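ガレージの相棒を探しています(エンジンいじりが好きな人、来てください)

どうも、Timariでエンジン屋をやっている者です。屋号はTimariですが、近所では「ターボの人」で通っています。看板はまだ前の店のままなので、初めて来るお客さんはだいたい一回通り過ぎます。

求人を出すのは久しぶりで、何を書けばいいのか正直よくわからないまま書いています。読みにくかったらごめんなさい。でも最後まで読んでくれた人とは、たぶん話が合うと思います!

いま店にいるのは、私と、機械加工担当のDevendra Shuklaさん、それから電装と配線をやってくれているJucélia Aguiarさんの3人です。3人で回してきたんですが、ありがたいことにオーバーホールの予約が詰まってきて、とうとう「これ以上は受けられません」と電話で言わなきゃいけなくなりました。断るのがつらい。というわけで、エンジンの分解・組立をメインでやってくれる人をひとり募集します。

うちの仕事の中心は、古めの直列4気筒と直列6気筒の組み直しです。旧車ばっかりかというとそうでもなくて、毎日通勤で乗っている普通の軽自動車のヘッドガスケット交換もやりますし、サーキットに持っていく車のターボ化もやります。比率で言うと、街乗りの車のほうが多いです。「レース車両だけ触りたい」という人には、たぶん物足りないと思います。私は街乗りの車が好きなんですよね。朝いちの冷えた状態で一発でかかって、アイドリングがすっと落ち着く、あの瞬間のためにやっているようなものです。

具体的にやってもらうのは、

エンジンの脱着と分解、洗浄
各部の測定と記録(シリンダー内径、クランクのジャーナル、ピストンクリアランスなど)
バルブのすり合わせとシートの当たり確認
腰下とヘッドの組立
補機類の取り付けと、最初の始動の立ち会い

このあたりです。ボーリングとホーニング、面研はDevendraさんの持ち場なので、できなくて大丈夫。ただ、彼は測定値にものすごく厳しいです。シリンダーゲージの読みが自分の数字と合わないと、合うまで一緒に測り直します。私も何度もやられました。おかげで腕は上がります。

それと、組んだエンジンは全部記録を残しています。台帳の番号がこのあいだ591になりました。1番は私が自分の車に積んだやつで、字が汚すぎて自分でも読めません。いまは作業台の横のパソコンに打ち込むようにしてもらっているので、マイクロメーターを置いて手を拭いて入力、という流れに慣れてもらう必要があります。入力といっても数字を表に入れるだけですから、パソコンが苦手でも心配いりません。
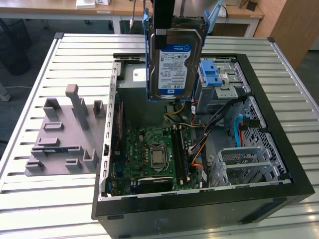
経験については、整備士としてでも内燃機屋さんでもいいので、3年くらい現場にいた人だと助かります。「くらい」と書いたのは、年数をきっちり見るつもりがないからです。自分の車のエンジンを家の車庫で降ろして、壊して、直して、また壊した、みたいな人も大歓迎。むしろ会いたい! 資格は自動車整備士の2級があるとうれしいですが、なければ入ってから取ってもらえればよくて、受験の費用は店で持ちます。普通免許は必須です(マニュアルでお願いします。お客さんの車、ほぼ全部マニュアルなんです)。

技術より大事だなと思っているのは、わからないときに手を止められるかどうかです。前に、メインキャップの締め付けトルクをうろ覚えで締めてしまって、夜になってから気になって眠れず、翌朝全部ばらしたことがあります。これは私の話です。規定値は整備書を見る、見てもわからなければ聞く、聞いて私もわからなければ一緒に調べる。それで納期が延びたら、お客さんには私から謝ります。

ターボの話も書いておきますね。ここを期待して読んでくれている人もいると思うので。

後付けターボの仕事は、いま年に数台です。ノンターボのエンジンにただタービンを足しておしまい、という組み方はしません。圧縮比をどうするか、ピストンとコンロッドをどこまで替えるか、燃料と点火をどう合わせるか、オイルの戻りをどこに落とすか。最初にお客さんと時間をかけて話して、乗り方に合わせて決めます。セッティングはRajkumari Upadhyayさんという外部の方にお願いしていて、彼女が来る日は店じゅうがちょっと緊張します。うちの組み方の粗は、ノックの出方で全部ばれるので。見学したい人は、入ったら隣に立たせてもらってください。質問すれば、びっくりするくらい丁寧に教えてくれます。

いま進めているなかでいちばん大きいのが、店のデモカー「Cervantes」です。名前の由来は聞かないでください。腰下は組み終わっていて、エキマニの取り回しでもう長いこと悩んでいます。新しく来てくれる人には、この車にも最初から関わってもらうつもりです。6月の走行会に間に合わせたいんですが、どうなることやら。

条件です。

勤務時間は朝9時から、休憩をはさんで夕方6時まで。残業はゼロとは言えません。始動の日はどうしても延びがちで、そのぶんの手当はきちんと出します。休みは週に2日と、お盆と年末年始。給料は経験を見て相談させてください。最初の面談のときに、こちらから金額を書いた紙をお渡しします。口約束にはしません。

最初の3か月は試用期間ですが、給料は本採用と同じ額です。社会保険は初日から。作業着と安全靴は支給、工具は店のものを使ってもらって構いません。自分の工具を持ち込みたい人には、鍵のかかる棚を1本空けてあります。トルクレンチだけは年に一度、店のものとまとめて校正に出しています。

場所は駅から歩くとちょっと遠いので、車かバイク通勤が現実的です。駐車場はあります。ただし裏の砂利のところなので、車高の低い人は気をつけて入ってきてください。私は2回こすりました。

夏は暑いです。これは先に言っておきます。スポットクーラーはありますが、シャッターを開けていることが多いので、正面に立っている人だけが涼しい。冬は組立室だけ暖房が入っていて、寒くなるとみんな用もないのに組立室に集まってきます。

お昼は各自ですが、Jucéliaさんがときどき豆の煮込みを大鍋で持ってきてくれて、その日は全員それです。うまいです。

応募の方法ですが、立派な履歴書はいりません。市販のものを手書きでもいいし、メールの本文に書いてくれてもいいです。それとは別に、これまでに自分が触ったエンジンのことをひとつ、好きなように書いて送ってください。長さは自由です。うまくいった話でも、焼き付かせた話でも。私はそれを読むのをかなり楽しみにしています。

送ってもらったら、30日以内に必ず返事をします。全員にします。そのあと店に来てもらって、中を見てもらいながら話をして、お互いよさそうだったら一日だけ一緒に作業をしてもらいます。この日のぶんも日当を出します。やってもらうのはたいていヘッドの分解と測定です。試験みたいに点をつけたりはしないので、普段どおりの手の動きを見せてください。

応募の締め切りは決めていません。いい人が見つかったらこのページを下げるので、まだ読めているなら募集中だと思ってください。見学だけしたいという人も、電話を一本もらえれば大丈夫です。始動待ちのエンジンがある日に当たったら、そのまま音を聞いていってください。

連絡は店の電話か、このサイトの問い合わせページからお願いします。電話はホーニング中だと聞こえないことがあるので、出なかったら少し置いてもう一度かけてみてください。件名は「エンジンの人」でお願いします。

Timari エンジン部門(といっても部門はひとつだけです)
掲載 10/25/19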